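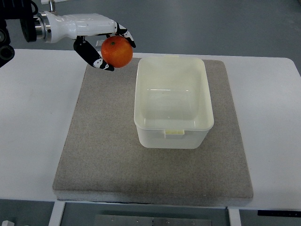

How do I keep a whole case of tangerines from going bad?

Uswood Neighbors Help Board > Food and Kitchen
Print this page | E-mail this page

porchlight112
Posted November 13, 2018

I ordered a case of tangerines through the school band fundraiser and it is a lot bigger than I expected. There are 112 in the box according to the label. There are 2 of us in the house. Last year I bought a smaller box, left it in the garage, and lost the bottom layer to green mold before we got halfway through.

The garage gets down to the low 40s at night right now but warms up in the afternoon if the door is open. I have one regular refrigerator, which is pretty full, and a small chest freezer with some room in it. I don't have a cellar.

I would like to have decent fruit up to the holidays if that's possible. Should I wash them all first? Do they need to be wrapped? I have also read that you can freeze the segments but I have never known anybody who did it. I'm not interested in marmalade, we don't eat it.

millroad_pantry

Don't wash them until you're ready to eat them. Any water left around the stem end gives mold a place to start, and with a full case you will never get every one dry.

Do this the day you get them home:

Take everything out of the box and spread it on towels or newspaper. Go through it by hand. Anything with a soft spot, a split, or a torn place where the stem was pulled off goes in a bowl on the counter to be eaten first. If you find one that is already moldy, throw it out, and wipe off the ones that were touching it with a dry paper towel. Eat those early too.

Put as many of the good ones in the refrigerator as you can. The crisper drawer is best. Use a mesh bag or a plastic bag left open at the top. A closed plastic bag traps moisture and you'll see drops on the inside by the next day. In my crisper they hold three to four weeks with no trouble. The loose-skinned kinds don't last as long as oranges do, so don't go by what people tell you about navels.

The rest can stay in the garage but not in the box they came in. Stacked deep, the bottom ones get bruised and there's no air. I use the shallow trays that the Poirier produce stand puts out by the dumpster, two layers at the most. Keep them on a shelf away from the door and up off the concrete. Look them over every few days and move fruit into the refrigerator as you make space.

Wrapping each one in newspaper does help some. If one goes bad it doesn't spread to the others as fast. I did it for a couple of years and quit, as I couldn't see the bad ones without unwrapping them all.

Keep them away from apples.

gus_in_tralum

just give half of them away. we do it every year, the neighbors are happy and you dont have to mess with it. nobody eats that many tangerines

3610_elm

Agree with the first answer on not washing.

On freezing, yes it works, but they aren't the same afterward. Peel them, pull off as much of the white string as you have patience for, and separate the segments. Lay them on a cookie sheet so they don't touch and freeze until hard, then put them in freezer bags with the air pressed out. They are good eaten straight from the freezer or put in a smoothie. Thawed, they go limp and leak, so I wouldn't put them in a salad.

Juice is the other choice. I run the soft ones through a hand juicer and freeze it in ice cube trays. It is sweeter than orange juice and I use it in salad dressing and on carrots. Leave a little room at the top of each section.

If the peels are clean you can grate the zest before you peel and freeze that in a small jar. For that you do need to wash the fruit, so only do the ones you are using that day.

One thing I would add is that skin that feels loose and puffy is normal on some tangerines. It doesn't mean they are old. Go by weight. A light one for its size is drying out inside.

Related items
Storing winter squash without a cellar
Sweet potatoes sprouting in the pantry
Plullance chest freezer frosting up at the lid
Can you freeze whole lemons?
Where to get shallow produce boxes in Tralum

Print this page | E-mail this page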